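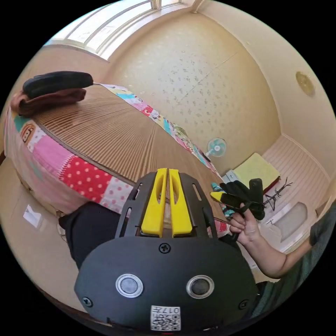
4.2 Bedding and summer sleep

Households in Lollham were asked in August what they slept on. Of 276 replies, most named a plain cotton sheet, and six named the floor. A woven mat laid over the bed, with patchwork left at its edges (Figure 2), counts here as a mixed surface – a category Strachan resisted for two drafts. 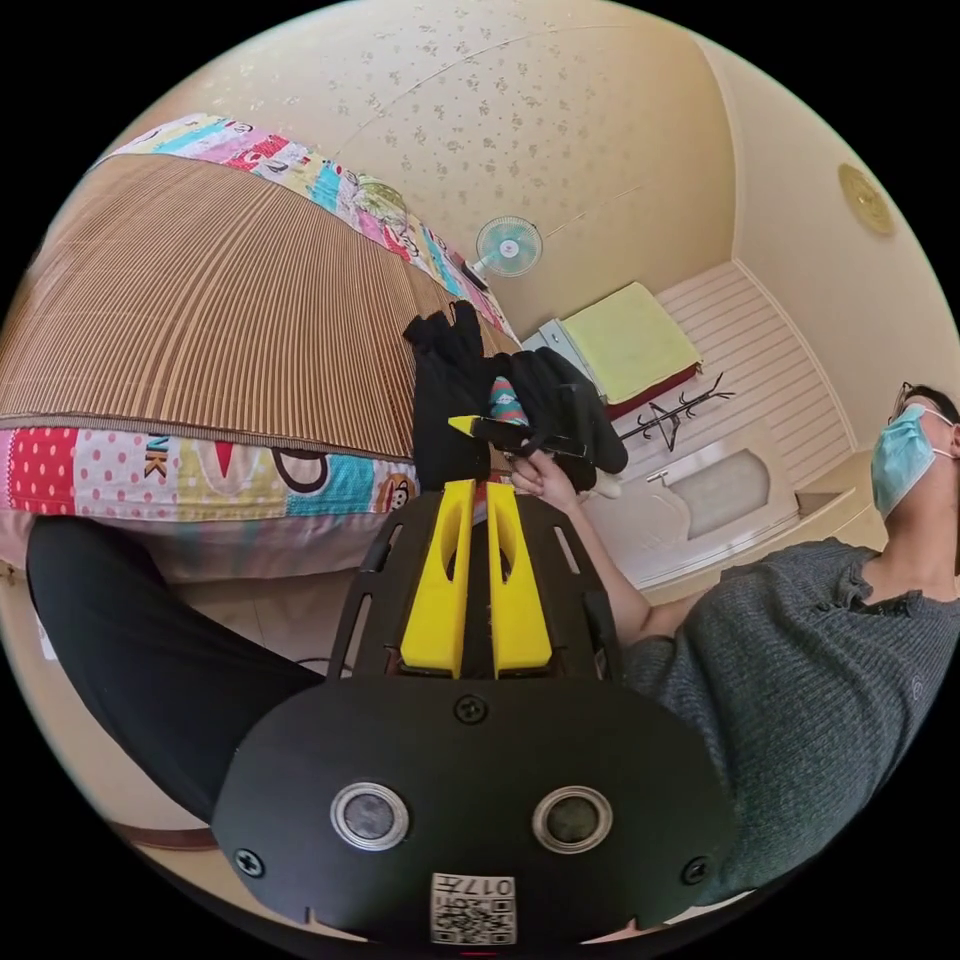

Mixed surfaces scored well for comfort in Sanna too, though people there also rated their own snoring as "slight." We did not ask their spouses.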